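Kalthorpe Bench Cell: safe working notes for small-item picking

Print this page | E-mail to a colleague

Before each shift the operator checks the stop button and writes the result in the log. Thin bags are gripped at low force.

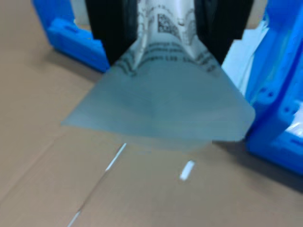
Siriporn Prasertsri asked if the force limit must be written down also. Yes, one line per product.

Keep all cables away from the joints.

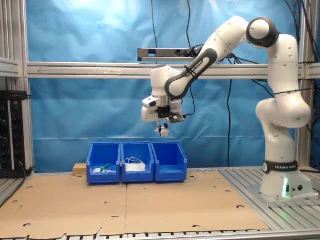 The speed stays reduced while a person is near the bench. Order code 473.
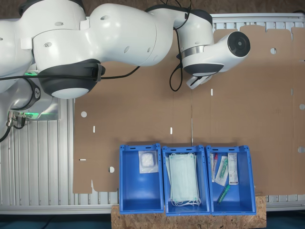 Arm over three blue bins

Bins are refilled only when the arm is stopped. 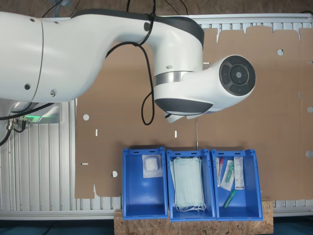 After a stop, one person alone does the restart.

Shares 8 | Comments 2

Eifion Maddocks: Is the log sheet included?

Carys Lloyd: Yes, in the folder.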